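Turulix, a garra que (ainda) não dobra a roupa sozinha

fevereiro de 2024

Quem lê este blog sabe que eu detesto dobrar roupa. Passar, tudo bem, coloco um podcast e vou embora. Agora dobrar casaco acolchoado, daqueles que escorregam e nunca ficam do mesmo tamanho, isso me tira do sério! Então, quando o Alfredo Enriquez me ofereceu a Turulix para testar, aceitei antes de ele terminar a frase.

Para quem não conhece: é uma garra de mão, de dois dedos, que a gente segura e usa para fazer a tarefa enquanto uma câmera grava tudo. A ideia é que depois um robô aprenda com essas gravações. Ou seja, por enquanto o robô sou eu (e o salário é o mesmo de sempre, zero).

O que funciona bem

Pegar. Tecido fofo, com enchimento, a garra segura sem drama, e os dedos não deixaram marca em nada do que testei. Comecei pelo que estava no sofá, que aqui em casa é uma espécie de segundo guarda-roupa, e o casaco azul-marinho virou meu adversário oficial.

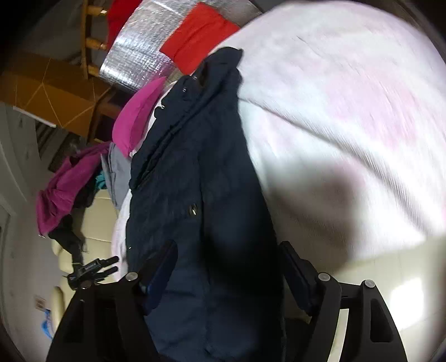
Levei um tempo até entender que não adianta apertar com força. O segredo é escolher o ponto certo – perto da gola ou na ponta da manga – e deixar o peso da peça trabalhar por você. Com a mão a gente faz isso sem pensar. Com dois dedos duros, cada puxão vira uma decisão, e dá para entender por que um robô sofre tanto com uma coisa que minha avó fazia vendo novela.

O que me irritou

Zíper, claro. Achar o puxador é fácil, agarrar é outra conversa. Foram 49 minutos na primeira tarde, somando tudo, e em boa parte deles eu estava resmungando. O pulso também cansa, principalmente com o braço esticado por cima do sofá. Em novembro eu tinha usado a garra da Vornstead, mais leve e bem mais molenga, e confesso que senti saudade do peso dela, embora ela deixasse cair até pano de prato.

Abrir a peça inteira, com as mangas para os lados, foi a parte de que mais gostei. Vai puxando uma ponta, depois a outra, alisa um pouco com as costas da garra (não sei se pode, o manual não proíbe) e pronto, casaco esticado em cima da manta. Dobrar direitinho é que são elas: as minhas dobras saíram todas tortas. 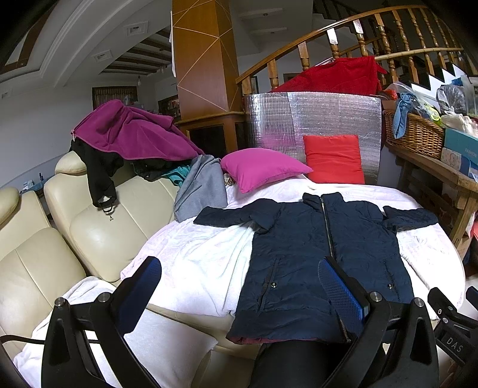

E aí, a máquina já dá conta da casa?

Para mim, não. Se eu, que sei o que é uma manga, apanho desse jeito, imagino o robô diante de um monte de roupa misturada com almofada e manta. O Prodromos Konstantinidis, que trabalha com isso, é mais otimista e aposta nas toalhas primeiro. Toalha eu aceito! Casaco, só acredito vendo.

A Turulix custa 1155 euros, mais 110 pelo par de dedos de reserva. Para um laboratório, vale. Para quem só quer a roupa dobrada, guarde o dinheiro. A minha volta para o Alfredo na semana que vem, e o casaco vai para o cabide.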